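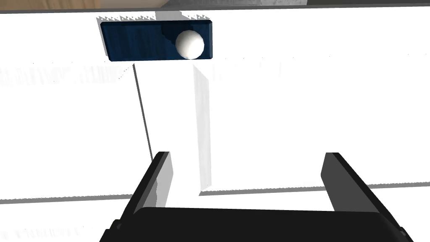 Black against a bright white tabletop.

Why Is White White?

Ask a grown-up what color snow is and they will say "white" and go back to their coffee. Ask them why, and watch the coffee get cold.

Start with sunlight. It looks like plain light, but it is a mixture of all the colors of the rainbow traveling together. When the mixture lands on something, the thing keeps some colors and bounces the others away. A ripe tomato soaks up most of the blue and green and bounces back the red. Your eyes catch the red, and your brain says "tomato."

A white thing is bad at keeping light. It bounces nearly all the colors back, scattered every which way, and your brain adds them together and calls it white. A black thing is greedy. It swallows most of the light that reaches it and turns it into heat. Walk barefoot across a blacktop parking lot in July and your feet will explain this faster than I can.

Now for the sneaky part. Snow is made of ice, and a thin, clean piece of ice is clear. So is a grain of salt, if you look closely. But pile up lots of tiny clear bits and light bounces off all those edges until it comes back out in a jumble. Clear plus clear plus clear makes white. Your math teacher may want a word.

If white is just white, you might wonder why the paint store in Balutero sells 66 kinds of it. Most have a tiny pinch of another color mixed in. One is called Itovgate Cloud. It looks like the one next to it.

Try it yourself
Put a piece of black paper and a piece of white paper on a sunny windowsill. Wait until lunch, then touch both. Which one has been hogging the light?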